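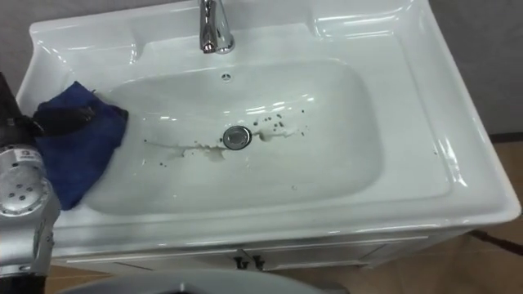

Woltorik reopens shared washrooms after refit

The shared washrooms on the second floor of the Woltorik building in Liem are open again after a refit that ran into July. Tenants can use them from 7 a.m. to 9 p.m., the same hours as before the work started.

The refit covered 16 washbasins, along with the cabinets under them, the lighting and the wall paint. Flunska, the company that manages the building, said the old basins had been in place since the building was turned into studios and small offices. Several had cracked near the drain, and two had been out of use since the winter.

The new basins are white ceramic with a chrome single-lever faucet. Each one has a wide rim and a ledge on either side of the faucet. Tenants had asked for somewhere to put down soap or a cup, and the old round bowls had no space for either.

Flunska has also changed how the basins are cleaned. Under the old contract they were cleaned once a day, in the evening. They will now be cleaned twice, at 11 a.m. and again at 6 p.m. The daytime cleaning was added after tenants complained about coffee grounds, paint and plant soil left in the bowls.

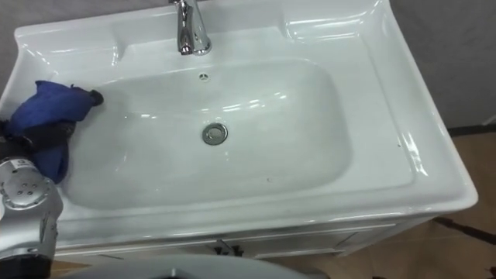

BUILDING SERVICES

The cleaning contract is held by Forkitz, a local firm that also looks after the stairs and the loading area. It uses blue cloths for basins and keeps other colors for toilets and floors, so the same cloth does not go from one to the other. Used cloths are washed off site and returned to the building the next morning.

Forkitz has given Flunska a short set of instructions for the new ceramic, and a copy is posted inside each washroom door. Loose dirt is to be wiped toward the drain and rinsed away before any cleaner goes on. Grit that stays in the bowl can dull the glaze when it is rubbed. Scouring powder and steel wool are not allowed on the basins or the faucets.

The bowl is wiped from the sides down, then the drain stopper and the ring around it. The rim and the two ledges are done last with a clean part of the cloth. Chrome parts are dried by hand to keep water spots from forming.
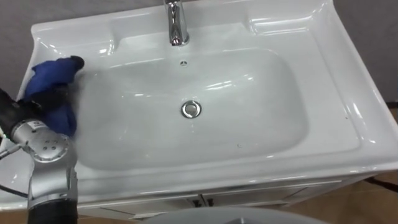 Wiping the bowl of a washbasin with a blue cloth.

Tenants are asked to help between cleanings. Paint water, plaster and clay should go into the utility sink by the freight elevator, which has its own trap. Plaster was found in 4 of the old drain pipes when they were taken out, and clearing it added 2 days to the job.

Coffee grounds and tea leaves should go in the kitchen bins. Anyone who leaves dirt in a basin is asked to rinse it out right away. Dirt tends to collect at the drain stopper and can be hard to shift once it has dried.

A blocked drain or a loose faucet can be reported at the front desk or on the sheet next to the washroom door. Flunska said it will check the sheet every morning and aims to fix small problems the same day. Drain cleaner from a store should not be poured into the basins, even when one is running slowly.

The cost of the refit was paid from the building's repair fund, and rents are not affected. The added daytime cleaning will be included in the service charge starting with the next bill. Flunska has not yet given the amount.

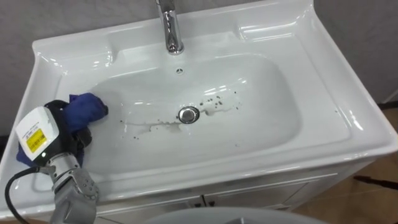 Ground floor still to come

The two ground floor washrooms were not part of this round of work. They will get the same basins and cabinets later in the year, one room at a time, so that one is always open to visitors. Dates will be posted in the lobby.

The drinking fountain next to the ground floor washrooms will be shut off while the pipes are replaced. Tenants can fill bottles in the second floor kitchen during that time.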